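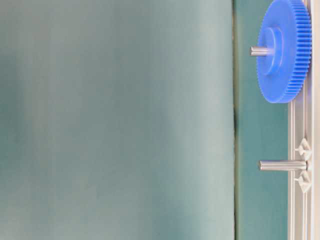

4. Posting and closing a missing person alert

This section covers alerts in the Kenard desk, as set up for the town of Prieto. You will need an editor login and the police case number. If you have only a feeling that something is wrong, call the police first. Kenard will wait.

Caution: An alert goes to all 2,454 subscribers the moment you press Send. There is no unsend button. We have been asked.

4.1 Posting the alert

1. Open Alerts and choose New, then Person.
2. Type the case number exactly as police gave it, dashes included.
3. Enter name, age, and where and when the person was last seen. "Downtown, Sunday" describes half the town.
4. Keep the summary under 900 characters. Clothing, bike or car, direction of travel. Leave out theories, yours especially.
5. Add the police phone number. Never a family member's.
6. Press Preview, read it out loud, then press Send.

Note: If the Send button stays gray, the case number is missing or has a space at the end. It is nearly always the space. 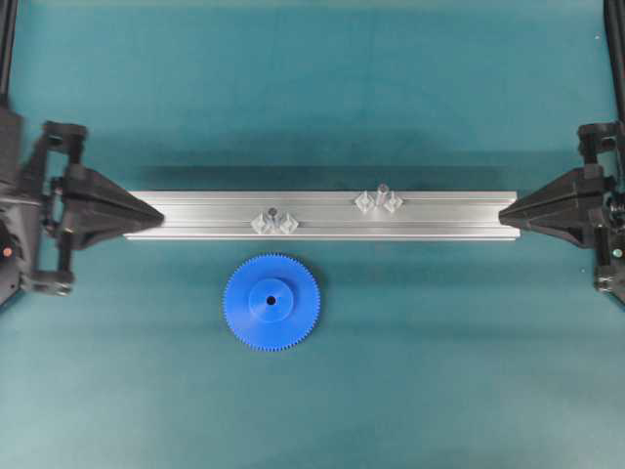 Can I post an alert before police have confirmed the case?

Save it as a draft. Drafts stay on the desk for 7 days and can be sent as soon as the case number comes through.

4.2 Updating

1. Open the live alert and choose Add update.
2. Put the new fact first — subscribers read one line on a phone, at best.
3. Tick Notify only if the update changes where people should look.

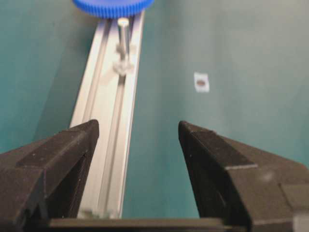 Corrections are a separate matter. Use Correct instead of Add update, and the old wording is struck through but stays readable, like most mistakes in a small town.

4.3 Closing

1. Wait for police to confirm that the person has been found. A relative's happy post is good news, but it is not confirmation.
2. Choose Close, then Found.
3. Tick Remove photo and Remove name.
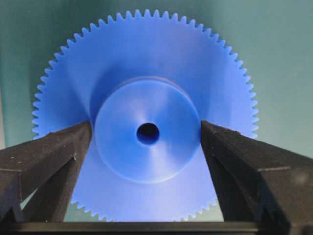 4. Check the Dinditz and Tornier feeds, which copy your alerts but not always your closures. If the alert is still up there, press Resend closure.

Caution: Do not add where the person was or why they left. The box marked Details is for police use, however inviting it looks.

Error 44 means another editor has the alert open. Ask them to close it.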